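Speaker notes – "Two arms, one planner, and the hand in the middle"
22 October 2023

Slide 1. Hello

Say hi, check the clicker, get water before anyone asks a question. I work on the planning side of Nasau, our control stack for two-arm benches. I don't build arms and I'm pretty bad at wiring. If somebody asks about motor drivers, send them to the hardware table in the lobby.

Promise them up front: no math until slide 5, and then only a little.

Slide 2. What we thought we were building

Tell the story of the first version. One planner per arm, each one treating the other arm as furniture. That's fine as long as one of them sits still! The second both want the middle of the table, you get the hallway thing where two people keep stepping the same way. We lost most of March to that. I still have the logs and I still don't like opening them.

Pause here, people usually laugh because they've done it too.

Slide 3. One queue instead of two

So we merged them. Song is the scheduler now (yes, it's named after a song, no, I won't sing it). It hands out chunks of table space and an arm has to hold a chunk before it's allowed to plan through it. Go slow on the drawing with the colored squares. In Catirport, our test room, I explained this way too fast and had to do the whole slide again.

Mention that chunks expire after 600 milliseconds if the arm doesn't renew. We tried 200 and the arms kept stuttering, dropping a chunk and grabbing it right back.

Slide 4. Perception is the slow one

Bredura is our part finder. Motor parts are a pain for it – round, shiny, full of repeating slots, so any rotation looks about as good as the next one. Rotor on its own, okay. Stator on its own, okay. Push them together so the rims touch and early Bredura would happily report one long blob with a very confident score.

What helped:
- segment first, fit circles second
- throw away any pose that doesn't agree over 4 views
- let the planner say "I don't believe you" and ask again

That last one is my favorite, spend time on it. It used to be a one-way pipe and now it's a conversation.

Slide 5. The hand

Leave this one up for a bit and let them look before talking.

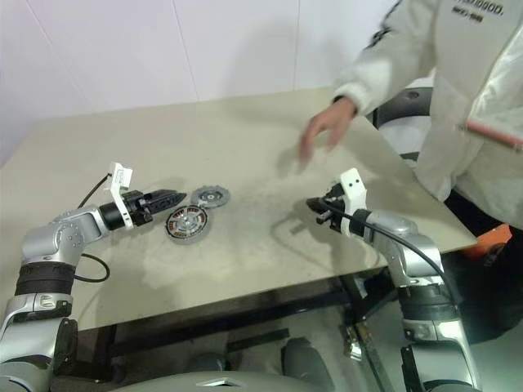
Slide 6. What a hand does to the plan

Pick up from the hand reaching in over the table on the right arm's side. For Song, a person's hand is one more thing that wants a chunk, only it never asks and it always wins. So we grow a bubble around it, take those chunks away from whoever has them, and replan with what's left. Then the little bit of math: bubble size is hand speed times our worst delay, plus a margin. That's all of it, I told you it was short.

If there's time, tell the ticket 2302 story, where a sleeve got tracked as a second hand and both arms politely refused to do anything.

Slide 7. Questions

Repeat each question into the mic. The likely one is "why not just stop everything?" Answer: we do have a full stop, it's separate from all this, and it doesn't go through my code. Replanning is for the ordinary reach-in, when you'd like to keep working.

Link to the tooling repo goes on the last slide – check that it still opens.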